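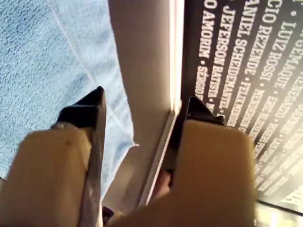

Pre-purchase walkthrough, Sketthorpe bench, May

I do this list before we sign for anything, and this time it's the second two-arm bench we're after. Comments are mine, so grumble at me.

1. Fingertips, chips or wobble - OK. I still want 3 spare pairs in the Motatis order! 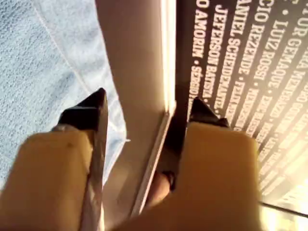 2. Finger mounts snug - OK. Lengyel quoted for printed blocks and I'd take them (cheap, and we can print more).

3. Cables clear of the joints - NEEDS WORK. Add sleeves and clips to the budget, please. I put down 26 clips, which sounds like a lot until you start.
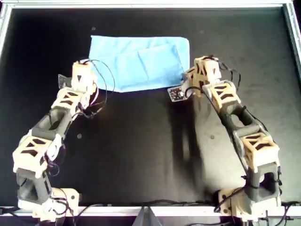

4. Bases tight on the rail - OK, checked by hand with the power off.

5. Stop button within reach - not priced yet. Closta wants it as an extra, and I'm not buying without it. 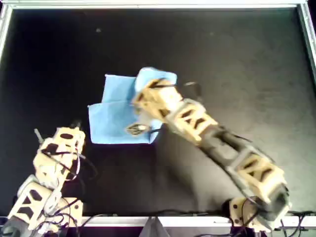
6. Room for both arms to fold cloth - OK. Same size top again, then.

7. Money left for repairs - 1000 set aside, and I'd love more.

Recent items
Closta quote, second round
Fire door checklist
Spare parts shelf, what to reorder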